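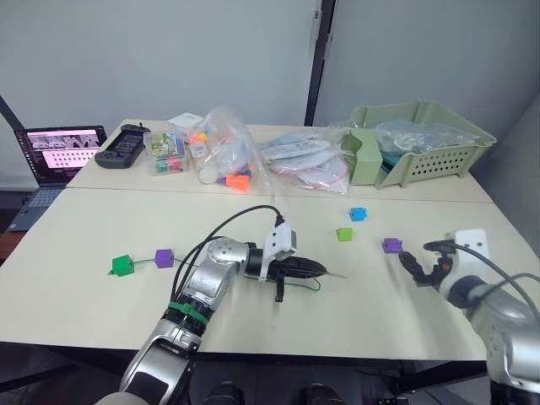 Chapter 2
Sorting Small Things

I came to sorting the slow way, by owning too many little plastic pieces and never being able to find the one I wanted. Blocks, beads, bits of board games, you name it. For years I kept the whole lot in one big bag (clear, at least!) and tipped it out on the table whenever I needed something. I don't recommend it.

In this chapter we'll take a heap of mixed pieces and give each one a home. You'll need a table with some free space, a basket, a few boxes you can see through and 20 minutes. My first try took 62, but I kept stopping to play.

Start with one piece. Put it down on a plain white surface, well away from the pile, and look at it before you decide anything. Color is what grabs you first, and a purple block shouts purple. Give it another second and you'll notice the shape too, like a ridge running across the top with a lower part on each side. So which is it going to be, the purple pile or the ridged pile?

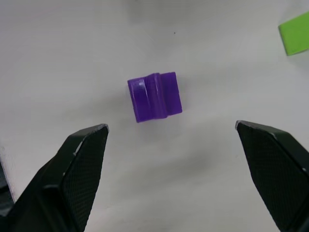 Sorcha Keane wrote to me after the first edition that color had never worked for her, and that she sorts by shape every time, as her fingers can find a shape in a deep box while her eyes are still hunting. I tried it her way in March and I've half come around. Exercise 2 has you sort the same 23 pieces by color, then by shape, and write down which way felt quicker.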